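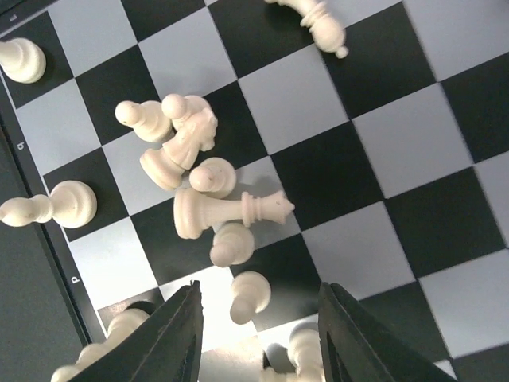
How often should the wrist camera on a chess cell be recalibrated?

After every finger change, after any collision stop, and otherwise every 90 hours of run time. The procedure takes one person and a printed target.

The steps apply to the Rallari arm with the two-finger gripper and the Flinent controller, firmware 2 or later.

Before you start

Put the arm in manual mode and clear all chess pieces off the board. Wipe the lens with a dry cloth. Check that both fingers are seated and that the screws at their base are tight – a loose finger shifts the grip point and no calibration will correct it.

Procedure

1. Move the arm to the stored pose CAL_HOME.
2. Tape the target flat to the middle of the board. The tape must not cover any corner mark.
3. Open the camera page and lock exposure. Gloss on light squares can hide corner marks, so lower the lamp if the preview shows white patches.
4. Run the pose sequence. Keep hands off the table until it stops.
5. Read the residual. If it is over the limit on your cell sheet, clean the target and repeat from step 3.
6. Save the result and write the offset in the log.

Checking the grip

Remove the target. Stand one pawn on a center square and run a single pick at low speed. The fingers should close on the neck evenly from both sides. If one side touches first, adjust the lateral offset in small steps and run the pick again. Then repeat with two pawns on neighboring squares to check finger clearance.

Error 641 during the sequence means a lost corner mark. Error 2715 means the arm did not reach a pose; check the cable loop at the wrist.

Comments

Volker Rathjen: Does step 3 apply with the Stöcker ring light?

Kai Oltmanns: Yes. Set it to the lowest level first – ours in Mellville washed out the light squares at anything higher.

Volker Rathjen: Thanks, 641 is gone now.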